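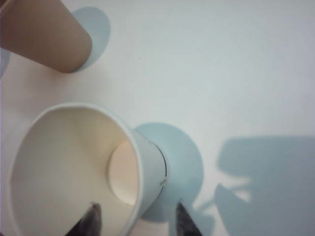 Paper cups: uses around the kitchen and shed

A sleeve of plain paper cups costs very little and does a lot of small jobs once the party is over. We keep one in the pantry and one out in the shed.

Seed starters
Poke 4 holes in the base with a skewer, fill with damp seed-raising mix to a finger-width below the rim and sow. September is a good month for tomatoes and basil on a sunny sill. Most cups have a thin plastic lining, so slide the seedling out before planting and put the cup in the bin, not the compost.

Mixing small amounts
Two-part epoxy, wood stain, plaster for a nail hole. Use a fresh cup every time. Don't put acetone or strong thinners in one — the lining can soften and let go all over the bench.

A quick funnel
Snip the base off at an angle and the taper does the rest. Good for rice, sugar and birdseed. Useless for oil.

Catching spiders
Cup over, stiff card under, out to the garden. Check the cup is white inside and you'll see what you've got.

Screws and small parts
When taking something apart, give each stage its own cup and write the step number on the side in pencil. Stand them at the back of the bench. An empty cup tips with the slightest knock, so drop a heavy washer in the bottom first.

Storing them
Keep cups upside down in their sleeve, away from the stove. Steam makes the rims go wavy and then lids won't sit properly. Stack no more than 12 loose ones or the bottom few jam together. If two are stuck, roll them gently between your palms and twist. Pulling straight up just squashes the rim.

Paint touch-ups
Pour in a little paint, 2 cm at most, and rest the brush across the top while you move the ladder.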